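Putting the second manuscript in order

The Ellis manuscript stood at 109 poems in September. It is now 46, which fits the page limit Grimura sets for its open reading period, and I want to record how I got there before I forget the method.

Counting first. Each poem went into a spreadsheet with its title, line count, form, tense and the first and last words. The last column proved the most useful. Seventeen poems would have shown up in a search for "light" in the closing line, and I had been sending these out for years without noticing. I kept two.

The second pass was for form. I had assumed the sonnets would hold together as a block. Read in sequence they flatten each other, as the turn arrives at the same point every time and the reader starts waiting for it. They are now spread across the book, never closer than five pages apart.

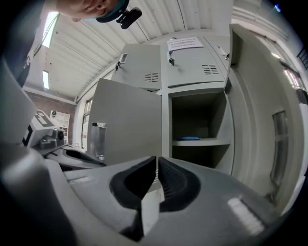 Section breaks

The draft had five sections, each with an epigraph. Osian Hughes read it in that state and marked every epigraph with a small cross. He made no other comment on them. I took out four, then the fifth a week later, and the sections went with them — the book now runs straight through.

Titles

"Kakgate" stays as the opening poem. "Baltel, Low Water" has moved from the end to the middle, where it no longer has to act as a summary. The long poem has lost 440 words and its subtitle. I am still unsure about the stanza on the weir, which scans properly only if "towards" is given one syllable.

Line breaks were checked last, at the printed page width. Three of the longer lines turned over in the proof template and have been recut. The notes page is down to a paragraph, and the acknowledgements still need the two magazines that have changed their names.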